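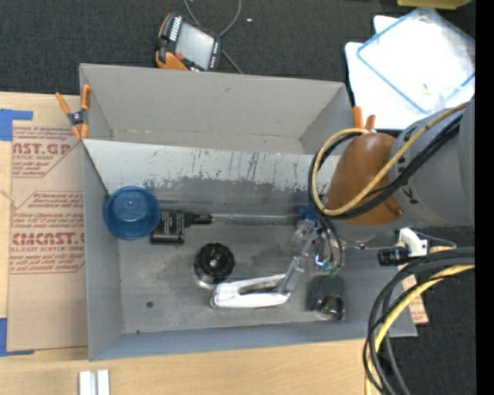 The repair shop at Brumar takes in laboratory balances, mostly mechanical and early electronic types, and returns them with a calibration record. Its senior technician has been doing the work long enough to have serviced several instruments three or four times each. We spoke at the shop on March 2, 2018, between a delivery and a pickup.

The oldest balance on the current work list was built in 1952. It is a two-pan analytical model with a capacity of 200 grams, and it belongs to a school that still uses it for teaching. "The beam is fine," the technician said. "The beam is nearly always fine. What wears is the knife edges, and what gets lost is the rider."

A knife edge is the line contact on which the beam pivots. On older balances it is ground from agate and rests on a flat agate plate. Agate is hard but chips easily, and a chip too small to see will make the balance repeat badly. The technician tests for it by loading both pans equally, releasing the beam, noting the rest point, arresting the beam and repeating. "If the rest point wanders, I look at the edges. If it drifts in one direction, I look at the room first. Somebody has opened a door, or the heating came on."

Replacement agate is difficult to buy. The shop used to get it from Lustau, which closed its stone-cutting line and sold the remaining stock by the box. Brumar bought what it could. "Half of it was the wrong angle. We can regrind it, but that takes a day per edge, and the customer has to want the balance very much."

Regrinding is done by hand on a cast-iron lap with fine abrasive. The angle is held by a jig the technician made for the purpose. After grinding, the three edges on the beam must be set parallel and in one plane. If the center edge sits too high or too low relative to the outer two, sensitivity changes with load, and the balance will read correctly when nearly empty and poorly when full. "People send me a balance and say it is accurate to so many milligrams. I ask at what load. Usually they have only ever checked it at one."

Electronic balances arrive with a different set of faults. Most of the ones the shop sees use magnetic force restoration, in which a coil in a magnetic field holds the pan at a fixed position and the coil current gives the weight. The coil seldom fails. The flexures that guide it do, generally after the balance has been carried with the pan in place. The Irkach 865, a common bench model in local laboratories, has 7 screws holding the cell cover, and one of them also grounds the shield. "Leave that one loose and the display jumps whenever someone walks past in the wrong shoes. I have had it come back from other shops with a new circuit board and the same loose screw."

Asked about cleaning, the technician was brief. Pans come off and are washed separately. The chamber is brushed out, never blown with compressed air, which drives powder into the cell. Solvent goes on the cloth – never on the balance.

Calibration is carried out in a separate room, where instruments stand overnight before they are measured. The reference weights are sent out every January and come back with a certificate listing the correction for each one. The technician applies the corrections by hand and keeps the worksheets on paper. Hao, the software the office uses for invoices, has a calibration module. The shop tried it and stopped. "It rounded the corrections. That was the end of that."

The 1952 balance will need one new edge and a rider. The customer has been quoted for both and has not yet replied.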